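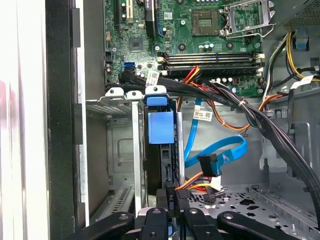

Fig. 1. Cell 9 with the gripper over the drive cage, side panel off, cables still bundled.

Week 4 handout: getting the teardown cell ready (and keeping it ready)
Notes by Mabli Samuel, revised 22 August 2026

Hi all! These are my notes from the session, tidied up a bit, plus the stuff I ran out of time for. Bring them to the lab, because you'll be doing the setup yourselves and I'd like to spend my time answering the odd questions and not reading out the checklist.

Quick recap of the job. The cell takes desktop computers with the side panel already removed, and we want the hard drive out in one piece. Our lab calls the arm Gwynne (it was the name on the old cart and it stuck). The control program is Flonex, and the fixture that holds the case down is the Hustum plate.

1. Seating the case

Power cord out first, always, and hold the front button in for a few seconds. Then set the case on the plate with the open side facing the arm and push it against both stops. Close the clamps by hand until they touch, then half a turn more. Please don't crank them! A perforated floor panel like the one in Fig. 1 will bend, and then your drive cage isn't where Flonex thinks it is.

2. Checking the fingers

Jog Gwynne up to the park position and press the stop button before you put your hands anywhere near the gripper. Wipe the fingers with a dry cloth. Look for nicks on the tips, and wiggle each finger: any play at all means you tighten the mounting screws and redo the zero. Sobia Abbasi keeps the finger log, and the current set is at 2,366 cycles. Write your own number in when you finish, even if you only ran two.

3. The approach

This is where people lose time. Look at the figure again and follow the light blue SATA cable down to where it connects beside the drive, with the power wires underneath. If the arm pulls on the drive with those still attached, you can break the connector (we broke one in October, and it took the drive with it). So data cable first, power second, then the blue carrier latch.

The thick black bundle is the other thing to watch. It has a zip tie around it, and I like to leave ties on until the drive is out. A tied bundle stays in one shape; a cut one goes wherever it wants, usually into the path of the wrist.

Run the first approach at the slow setting, with the speed at 9 percent and your thumb on the pendant. Stop above the cage, look from the side, and nudge the offset if you need to. Save it under your own initials, please, not over mine.

4. When it goes wrong

Grip fault on closing: most of the time it's a finger touching the cage wall. Back straight out along the approach line and try again with a smaller opening.

Position error after a restart: redo the zero. Don't just clear the message, I can see it in the log.

Camera view looks soft: clean the lens cover before you touch the focus.

For next time: read pages 1 to 12 of the Cunorier fixture guide, and send me your saved offsets with one sentence on why you picked them.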